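How Does a Town Council Get Picked?

Hi! I'm Rima Saab, and I write about how towns work for kids who like to ask why. Last time I told you where the water in your faucet comes from. A bunch of you wrote in afterward to ask who decides about the pipes, and whether those people are the boss of everybody. So let's talk about the town council!

I live in Haltstead, a pretty small town with a river, a bakery and one very slow traffic light. When that traffic light breaks, somebody has to agree to spend money on fixing it. When kids want a new swing set in Papadakis Park, somebody has to say okay to that too. In my town, that somebody is the council.

A council is a group of people who meet, talk things over and vote. We have six of them in Haltstead, plus a mayor. Your town might have more or fewer, and it might even use a different word, like "board" or "commission." The job is pretty much the same, though. They decide how to spend the town's money, and they make local rules, such as what time the park closes or where you can park a truck.

What they can't do is make rules for the whole country. They can't change how long summer vacation is, either (I asked, when I was nine). In lots of places a separate group called the school board looks after the schools.

So how do you get to be on the council? You start by becoming a candidate. That's a person who wants the job and asks other people to vote for them. In my town you pick up a form at the town hall, and then you get your neighbors to sign it, which shows that at least a few people think you'd be worth voting for.

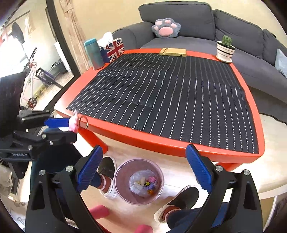 Can a kid run for town council?
You have to be a grown-up to run in most places, and the usual age is eighteen, though some towns make you wait longer. You normally have to live in the town, too.

After the form comes the campaign. A campaign is all the stuff candidates do to tell people who they are and what they'd like to change. They knock on doors. They put signs in yards. They stand outside the grocery store in October and shake hands with people who are trying to carry eggs.

My favorite part is the meeting where all the candidates sit in a row and answer questions. Ours is in the old Ladix building, where they used to make zippers, and it starts at 7 in the evening. Anybody can come and listen. I went last time with my niece, and she asked why the library shuts so early. One candidate said he'd never thought about it! Another one said she'd want to find out how much it would cost to pay the librarians for extra hours. My niece liked that second answer better, and so did I.

Some candidates belong to a political party. A party is a big club of people who agree on a lot of things and help each other get elected. In some towns the party's name is printed next to the candidate's name when you vote. In other towns, like mine, it isn't, and you just see the names.

Then comes election day. Voters get a ballot, which is a list of the people running, and they mark the ones they want. It's secret, so you don't have to tell your boss or your brother or your best friend who you picked. You can tell them if you feel like it – my dad tells everyone, including the mail carrier. 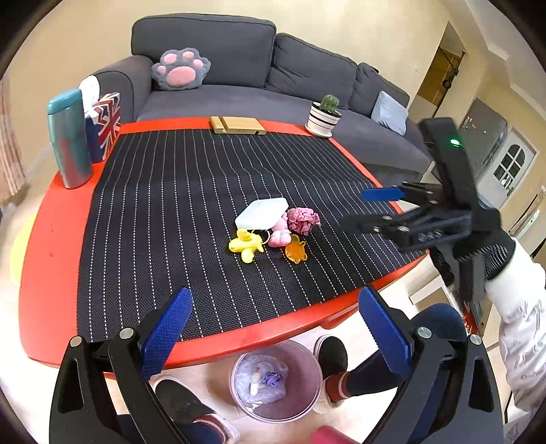

When the voting is over, the ballots get counted, and this is where it can get exciting. In a big city there might be a huge number of votes. In Haltstead we had roughly 1000 last time, and the last seat was won by just 2 votes. Two! If one family had stayed home, somebody else might be sitting in that chair. When it's that close, a lot of places count everything again to make sure. That's called a recount.

The winners then make a promise, called an oath, to do the job properly. They get right to work, and sometimes the work is a bit dull. I once sat through a whole meeting about the storm drain on Brirkari Lane. But my friend who lives on that street used to get a puddle in her basement every spring, and she thought it was the best meeting she'd ever been to.

You can't vote yet, but you can still be part of this. Council meetings are usually open to the public, and that includes you. Ask a grown-up to take you to one. You can also write a letter. Say who you are, what you'd like the council to do and how it would help, and keep it to one page so it gets read. A class at my local school wrote about a crosswalk, and three of the kids got to read their letters out loud at the microphone.

A few words to remember:

Candidate: a person who is asking for your vote.
Ballot: the list you mark when you vote.
Campaign: everything a candidate does to win votes.
Oath: a serious promise made out loud.

Next time I'm going to tell you what a mayor does all day. If you've got a question for me to ask ours, send it in!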